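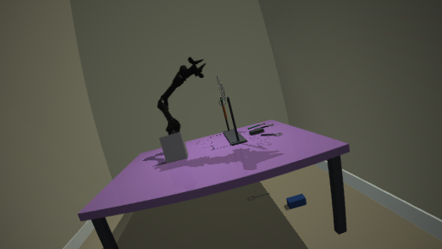
Student Projects / Robotics and Automation

Can a Robot Arm Tidy a Tool Stand? Report on a Simulation Project
Project group 4, Bamberg
February

1. Why we chose this topic

Our group wanted to know if a machine can already do a small chore which people do many times a day without thinking. In a workshop or in a kitchen, somebody must take a tool from its place, and somebody must put it back. We selected the second half of this job, because we believed it is the easier half. Later we understood that this belief was wrong.

We did all work in simulation. The model has one arm with a two-finger gripper, a purple table, a stand with two posts, and several tools. The walls of the room are plain, because we did not want to spend our hours on decoration. The lighting gives hard shadows on the table top, and we will come back to this in section 4.

2. The task

The robot must pick up a tool that lies on the table, turn it upright and hang it at one of the posts. A trial counts as success only if the tool is still hanging when the gripper has opened and the arm has moved back. If the tool touches the floor, the trial is finished and counted as failed. We did not allow a second try in the same trial.

The tools do not have the same difficulty. A straight tool with a thick handle is quite friendly for two fingers. A tool with rings at one end, like a pair of scissors, can be held in several ways, but most of these ways are bad for hanging it afterwards. Thin tools lying flat are difficult for another reason: the fingers must come very near to the table, and the planner refuses many of these paths.

3. Method

For the arm control we used the planner called Jundex, which our course had already installed. The start positions were made by a small script from our group. It places the tools at random on the part of the table which the arm can reach, and then it lets them settle before the arm begins to move.

We ran 461 trials in total. In the first part we used a fixed grasp point for each tool. In the second part the grasp point was calculated from the simulated camera. We planned also a third part with two tools at the same time, but there was no time left for this.

4. Results

In 158 trials the tool was hanging at the end. This is a little more than one third, and we were at first disappointed with it. The lifting itself was good in both parts. The trouble came mostly at the post. The arm brought the tool to the correct place, but the angle was wrong by a small amount, and when the gripper opened the tool slid down or swung against the stand.

27 trials were stopped since the planner found no path. Almost all of them had a tool lying close to another one, so that there was no space for the lower finger.

In the second part the shadows disturbed us. The dark posts and the dark shadow on the table look similar to the detection, and in 16 trials the arm tried to grasp the shadow of a tool. With softer light this error disappeared, but we kept the hard light in the final runs. A real shop floor also has strong lamps and windows, and it would be not fair to choose only the comfortable condition.

5. Is the machine ready for this chore?

From our results we would say no, not for mixed tools. For one known tool, always in the same orientation, we think the job is possible today. We visited the packing area of the company Tindport in the autumn, and there the arms do exactly this kind of repeated work. The parts arrive in a tray and each one has the same direction. The tools on a home table are lying as somebody left them.

Speed is also a question. Our arm moves slowly near the stand, and a person would hang several tools in the time of one trial. We did not measure a person, so we give here no number.

6. What we would change

We would give the fingers a softer surface in the model, so that a thin handle does not turn during the lift. We would also add a short check before the gripper opens: pull the tool lightly down and see if the post holds it. The Kikuchi lab exercise from last semester has a similar check for cups on hooks, and its code can probably be used again.

The start positions and the log files are in the course folder. The version with soft light is stored separately.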